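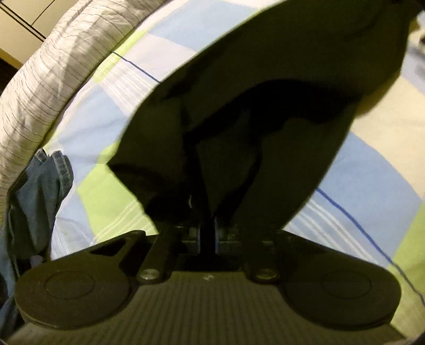 Dark fabric over a colour-block bed sheet.

4. Setting up support contacts and the ticket queue

Read this section before you log your first fault. The Cindov support desk works well enough once it knows who you are. Until then it will treat you as a stranger, whatever your contract says.

4.1 Register your contacts

1. Sign in to the Cindov portal with the administrator account.
2. Open Support, then Contacts.
3. Add at least 2 people. One must be reachable after hours.
4. Enter each mobile number with its country code. The form accepts numbers without it, then quietly fails to send the text message.
5. Select Save and wait for the confirmation email.

Note: The portal says the email arrives "instantly". Allow an hour. Check the junk folder before you register the same person twice.

4.2 Choose a priority

1. Select New ticket.
2. Pick a priority from P1 to P4. P1 means the service is down for everyone at your site.
3. Paste the error text into the first box. Screenshots go in the second.
4. Write down the ticket number.

Caution: Don't rely on the portal alone for a P1. Ring the Erkonthorpe desk as well and quote the ticket number. The response clock is supposed to start when you press Submit, but we would want a person to confirm it.

Attachments are limited to 100 MB per ticket. Larger logs must go through the Cevcombe transfer tool (see 4.4).

4.3 Test the arrangement

1. Raise a P4 ticket with the word TEST in the title.
2. Note the time of the automatic reply and the time of the first human one.
3. Close the ticket yourself. Left open, it counts against your yearly allowance of 186.

Note: Error 526 on closing means your session has expired. Sign in again and repeat step 3. The help page blames the browser; changing browsers made no difference when we tried it in August.

If you bought your licence through Russo, your tickets go to Russo first. Ask them in writing how long they hold a ticket before passing it on. "Promptly" is not an answer you can plan around.

Section last revised Oct 12, 2025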